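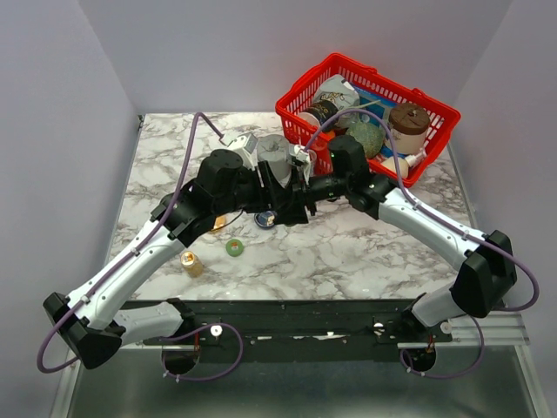

Two robot arms at a gray cylinder on a marble tabletop.

Prurilow Building Users Group
Minutes of the meeting held 2nd September, ground floor meeting room

Present: Shuzhen Yin (chair), Yulan Liang (minutes), tenant representatives for Skistard, Hivaseo and Tan, building manager.
Apologies: none received.

1. Minutes of the previous meeting
Accepted with one correction. Under item 4, "supply valve" should read "return valve."

2. Heating and ventilation
2.1 The building manager reported that the air handling unit on the north side was serviced in August. Filters were replaced and the belt tension was adjusted. The bearing noise reported by Hivaseo is still present at low fan speed. The contractor will return with a replacement bearing.
2.2 Tan asked whether the weekend setback could be lifted on the second floor. The control zones do not follow the tenancy lines, so lifting it for Tan would also lift it for Skistard. Skistard had no objection provided the extra gas is metered and charged to Tan.
2.3 Agreed that the setback stays in place until the metering question is settled.
Action: building manager to obtain a price for a heat meter on the second floor branch.

3. Water
3.1 The August reading of the main meter was 379 cubic meters. Sub-meter readings do not add up to this figure. Yulan Liang noted that the sub-meter in the loading dock has not been read for two months, as the cover is seized.
3.2 The hot water return on the east riser is running below the set temperature. The balancing valve was opened a quarter turn on the day before the meeting. Temperatures to be logged daily.
Action: building manager to free the meter cover and circulate a corrected table.

4. Loading dock
4.1 Hivaseo reported pallets left in the turning area overnight. Skistard accepted that some of these were theirs. Pallets are to be stacked against the south wall, no more than 5 high.
4.2 The dock leveler was out of use for 4 days in August with a failed hydraulic hose. Hose replaced under the service contract, no charge to tenants.
4.3 Bay markings are worn. Repainting was deferred to October, subject to a dry weekend.

5. Access cards
5.1 A new batch of 100 cards has been delivered. Old cards will keep working until the reader firmware is updated. Each tenant is to send in a current list of card holders.
5.2 Tan requested a second card for its cleaning contractor. Approved.
Action: all tenants to send lists to Yulan Liang.

6. Other business
6.1 Shuzhen Yin asked that requests for electrical isolation be made in writing, with the panel and circuit number stated.
6.2 Bicycle rack: no change.

7. Next meeting
October, same room. Date to be circulated with the corrected water table.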